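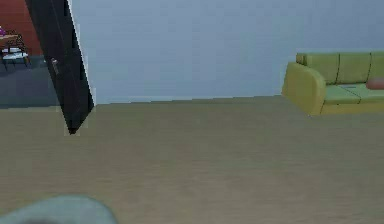
Doors that swing open or shut by themselves

A door that will not stay where it is left is hung out of plumb. The hinge pins do not sit one directly above the other, and the door runs to the low point. Check with a level held against the hinge side, first on the face of the frame and then on the edge.

Small errors can be taken up at the pin. Remove the middle pin, lay it across two bits of scrap timber and strike it once with a hammer to give it a very slight bend. Tap it back in. The extra friction holds the door at any angle. If the door still creeps, pack the lower hinge with a strip of card cut to the size of the leaf.

Squeaks are a separate matter. Draw the pins one at a time, wipe off the black paste, rub with candle wax or petroleum jelly and refit. Thin spray oil works for a few weeks and then collects dust.

Doors that catch on the floor

Slide a sheet of carbon paper under the door, face up, and open and close it twice. The marks on the bottom edge show where to plane. Doors swell in damp weather, so a door that only catches in November should be left until spring before any wood is removed. Tighten the top hinge screws first in any case. A loose top hinge drops the far corner by several millimetres on a door of ordinary width.

For stripped screw holes:

1. Remove the screw and clear the dust.
2. Dip two or three matchsticks (heads cut off) in wood glue and push them into the hole.
3. Snap off flush and leave overnight.
4. Drive the old screw back in by hand.

Wobbly tables

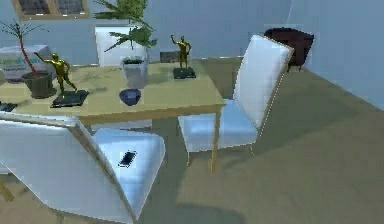 Before cutting or packing a leg, turn the table through a quarter circle. On an uneven floor the rocking will often stop at some point in the turn. If it rocks the same way in every position, the fault is in the table.

Most tables with bolted legs have a bracket in each corner under the top, held with a hanger bolt and a nut. These nuts work loose over a year or two of being pushed about. Put the table upside down on a blanket and tighten each one a little at a time, going round twice. Do not fully tighten one corner before starting the next or the leg will set at an angle.

Glued joints that have opened need to be taken apart and cleaned. New glue does not stick to old glue. Scrape back to bare wood, dry fit, then glue and clamp. Check that the diagonals are equal before leaving it to set.

Felt pads should be fitted to clean, dry leg ends. Wipe with methylated spirit, wait ten minutes, press on and keep the weight off for an hour. Nail-on pads last longer under chairs but will split a narrow leg unless a pilot hole is drilled. The Skomosance pads sold in sheets can be cut with scissors and are thick enough to level a leg that is 3 mm short.

Plant pots on wooden tops

A saucer is not enough on its own. Unglazed saucers let moisture through and leave a grey ring. Put a cork mat under the saucer and lift the whole thing once a week. White rings in a waxed or oiled finish can usually be drawn out with a soft cloth and a little furniture wax. Black rings are in the wood itself and need oxalic acid, used with gloves and the window open.

Toilets: slow filling and constant running 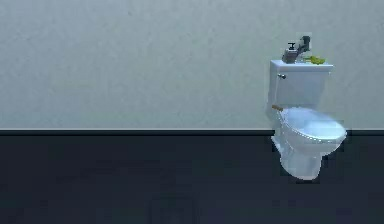 Reading time: 4 minutes | 849 words in the full guide

Lift the lid off the tank and put it flat on a towel, well away from the edge of anything. Lids crack easily and are hard to match.

Put a few drops of food colouring in the tank water and do not flush for 20 minutes. Colour in the bowl means the flush seal is passing water. Colour only in the tank, with the sound of running water, points to the fill valve or a float set too high – water should stop about 25 mm below the top of the overflow pipe.

To change a flapper seal:

1. Turn off the isolating valve and flush.
2. Sponge out what is left in the tank.
3. Unhook the chain and pull the old flapper off its pegs.
4. Wipe the seat with a cloth. Scale can be removed with white vinegar and a nylon pad.
5. Fit the new flapper and leave slight slack in the chain.

Slow filling is nearly always grit in the inlet filter. Close the isolating valve, undo the supply nut, pull out the small mesh cup and rinse it. Have a bowl under the joint.

A stiff or drooping handle is held by a nut inside the tank, and on many models this has a left-hand thread. Try it clockwise to loosen. Hand tight is sufficient when refitting – a spanner can crack the china.

More from Forkville Home Notes: Bleeding radiators | Sharpening kitchen scissors | Choosing a filler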